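Vida maple board, large

Product code 897
By Wovent

I've sold the Vida board for four years now and it's still the thing I'd save first if the shop flooded (well, after the cat). It's a thick, heavy slab of maple made up from glued strips, some pale and creamy, some a shade closer to tan, and the strips run across the width so you get these lovely quiet stripes. Every one comes out a bit different. If you order two they won't match, so please don't write to me about it!

Most people buy it for bread and vegetables, and it's very good at that. I use mine for nearly everything else. It's been a pastry board, a laptop table, a place to stand the seedlings in May, and for most of last winter it lived on the sitting room carpet as a building surface for my nephew. Carpet is hopeless for blocks, they lean and slide and then there are tears. On the board they stand up straight, and when it's time for tea you can lift the whole town on to the sideboard and carry on later.

What you get

One board, oiled on both faces, with a soft cloth and a small tin of Pukmont board oil. The oil will last you a good few months if you don't slosh it on like I do. Blocks aren't included, but we do stock the Mumovden plastic shapes in a bag of 8, in nice bright colours, and they look smashing against the pale wood. Ask for code 812.

Looking after it

Wipe it down with a damp cloth and stand it on its edge to dry. Don't soak it and don't put it in the dishwasher, ever. I know somebody will. Oil it when it starts to look thirsty, front and back, and leave it overnight before you use it. Crayon comes off with a bit of the oil on a rag. Felt tip doesn't, or not all of it, so I've got a small green squiggle on mine for good.

If you want it to stay put on a worktop, a damp tea towel underneath does the trick. For a workbench you can clamp it at the corners, but put a scrap of felt under the jaws or you'll dent the maple.

What customers have told me

"Heavier than I thought but now I wouldn't want a lighter one. We roll dough on one side and the children have the other." Océane Morin

"Bought for the kitchen, ended up in the playroom. I'm ordering again so I can have my kitchen one back." Miklós Fekete

Ordering

Boards are made in small batches, so if the page says sold out just drop me a line and I'll put your name down for the next lot. I wrap them in brown paper and two layers of card, and you can send one back within four weeks as long as it hasn't been oiled or chopped on.

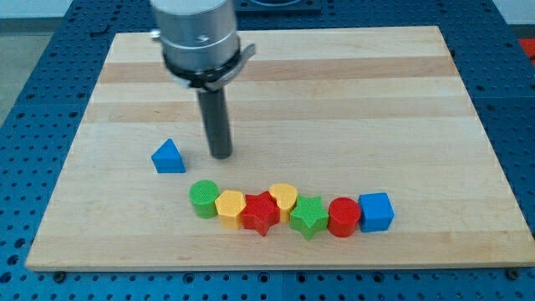

Gift wrapping is free if you mention it when you order, and I can tuck a handwritten card in too. Just tell me what you'd like it to say, and please keep it short, my handwriting gets worse as it goes along.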